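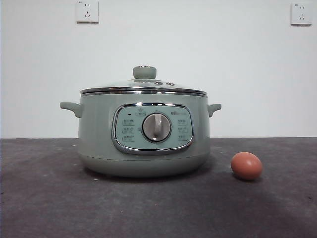
Guides > World Building > Water and Terrain

Setting Up a River in Cuver

This section covers laying a river across land you already own or have build rights to. For lakes and harbors, see the Yaman pages. You need Builder rank or higher, and the water tools must be turned on in your world options.

Before you start

Rivers are placed in segments. Each segment is one cell wide and can be up to 400 meters long. The water level is set once, at the source, and every segment after it takes its level from the one upstream.

Caution: Placing water over another resident's build does not delete the build, but it does lock it. Only the owner or a district warden can unlock it.

Laying the river

1. Open the Build menu and choose Terrain, then Water Path.

2. Stand at the source and click Set Origin. A blue post marks the spot.

3. Enter the water level. The default is 2 meters below ground. Leave it there unless you are building in the Flinel highlands, where the ground is uneven and the default will leave gaps along the bank.

4. Walk the route. Click Drop Point at each bend. Points placed too close together turn red and have to be moved before you can go on.

5. At the far end, click Set Mouth. If the river runs into existing water, the two levels must match to within 3 meters. The tool adds a slope to make up the difference.

6. Click Preview. Follow the whole route in fly mode and look for breaks at the segment joins.

7. Click Commit. Long rivers can take a few minutes to appear for other residents.

Note: Preview is only visible to you. Visitors see dry land until you commit.

Banks and bridges

Banks are bare dirt by default. To change them, select a segment, open Edges, and pick a texture. Textures apply to both sides. To use a different one on each side, uncheck Mirror first.

Bridges need at least one free cell on either bank. Roads that cross the route are cut when you commit, so place the bridge first if the road is in use. The old Winar bridge set still works but does not snap to the new banks. Line it up by hand.

Naming

Open Properties on the origin post and type a name. Names show on the public map after the next map update.

If something goes wrong

Error 69 means the route crosses a district line and you lack rights on the other side. Ask that district's warden to add you, then commit again.

Water that flickers at a join usually means two points share a cell. Delete one and preview again.

Last revised 12/19/23 by Marcus Nguyen-Tran. Bridge notes by Barrett Marchetti.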